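Section 3. Before you order – planning and budget

Read this before anything gets signed. Mahasneh bench kit, site set-up guide, revised 20 June 2026. Changes to Shona Henare please, not to the supplier.

3.1 Work out the layout first

1. Measure the bench. Length, depth, height, and the gap to the wall behind.
2. Decide where the base goes. Near end of the bench is the usual choice.
3. Mark where the tray will sit. Must be inside the arm's reach with the elbow still bent, not at full strech.
4. Build the layout in the simulator and run it. Two passes minimum – one slow, one at working speed.
5. Save the layout file and send it to Vilhjálmur Kirkegaard. No file, no quote.

Note: shelves, sockets and light switches go in the model too. Godlow left theirs out and paid for a second visit.

Caution: do not order the base block until step 4 is done. Made to size, no returns. 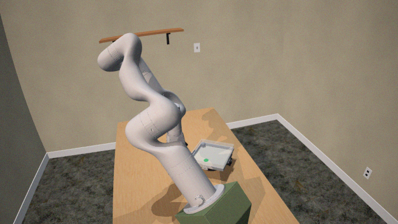

3.2 What to put in the budget

Arm price is only one line. People forget the rest, so list it all:

Arm and controller
Base block and mounting flange
Tray and tray support
Cable set, plus 3 spare ties per joint
Fixing kit – 387 per bench, fitted
Delivery and lifting
Training, 2 people per site

1. Get the arm quote and the fixings quote on separate sheets.
2. Add delivery. Clonlow charge by the pallet, Mimholm by distance. Ask both.
3. Add training. Dima Saliba books the places and they go quickly.
4. Send the lot to Hanan Awad for a budget code.

Note: quotes run out at the end of August. After that you start again from step 1.

Caution: a used arm looks cheap. Check the joint hours and whether the controller is inculded. If the seller can't say, leave it.

3.3 Sign-off

1. Layout file approved.
2. Budget code issued.
3. Bench checked in person against the layout. Tape measure, not memory.
4. Widad Hijazi signs the order form.

Keep a copy of the form with the layout file. The fitters will ask for both on the day – see section 4 for access and parking.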